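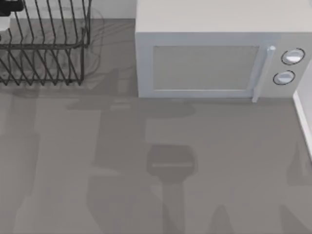 The dish rack, empty.

The Room in Kutivbridge

When Przemysław Witkowska came to Kutivbridge he had one suitcase, a winter coat and a letter from his mother which he had promised not to open until June. It was still April. He put the letter under the cutlery tray in the kitchen drawer, because he thought that a man does not look there without a reason.

The flat belonged to a company called Pandey, and he shared it with Shivam Rana, who worked nights at the bakery. For the first weeks they met only in the kitchen, at six in the morning, one coming home and the other going out. Shivam smelled of flour and warm sugar. Przemysław smelled, he supposed, of soap.

"You slept?" Shivam would ask.

"Yes. You worked?"

"Yes."

It was a small conversation, but Przemysław practised it on the stairs so that he would say it without mistakes.

He had found a job at Storkasico, where he checked invoices for timber. The work was quiet and the colour of everything was grey: the desks, the carpet, the harbour behind the window. At lunch his colleagues spoke very fast about their cottages and their neighbours' dogs. He laughed when they laughed, a half second late, and on the bus home he would sometimes understand the joke and laugh again alone. A woman once changed her seat.

In May the ferry to Kuton stopped for repairs, and the bakery, which sold half of its bread to the island, did not need so many people at night. Shivam was moved to the day. Now they were both at home in the evenings, and it was terrible. They were two polite men in one kitchen. Each waited for the other to finish at the stove. Each washed his own plate, dried it at once and carried it away to his room, as if it could be stolen.

One evening the power went out in the whole street. Przemysław came to the kitchen to look for candles and found Shivam already there with his hand in the drawer.

"There is a letter," said Shivam. "I did not read it."

"It is from my mother. It is for June."

"What happens in June?"

Przemysław had to think how to say it. In June it would be a year since his father had died. His mother believed that a person should not be sad in advance. She had said, read it on the day, and before the day just live, go to work, eat something warm.

He said all this slowly, in the dark, and he made several mistakes with the tenses. Shivam did not correct him. After some time he heard a chair being moved.

"My father died when I was 18," said Shivam. "I was far away also. Sit, please. I have bread from this morning, and there is a tomato."

They ate with their fingers. Shivam told him about his father, who had repaired radios and who sang badly to his customers while they waited. Przemysław told about his, who could whistle like any bird in the forest but was afraid of geese. It was strange to tell this in English. The words were too light for it – but maybe this was why he could lift them.

When the lights came back it was almost eleven. The fridge began to shake and hum, and they both looked at it as if a guest had arrived.

After this evening they cooked together, mostly lentils, sometimes dumplings which fell apart. Nobody carried plates away any more. They stood in the cupboard mixed together, the blue ones and the white ones, and by the end of the month Przemysław could not remember which he had bought.

On the day, he got up early and took out the letter. Shivam was in the kitchen before him. He had put on the kettle and he was standing at the window with his back to the room, very straight, looking at the harbour with great attention.

"Should I go?" he asked.

"No," said Przemysław. "Stay, if you have time."

He opened the envelope with a butter knife. There were three pages, and the first line asked him whether he had already eaten breakfast.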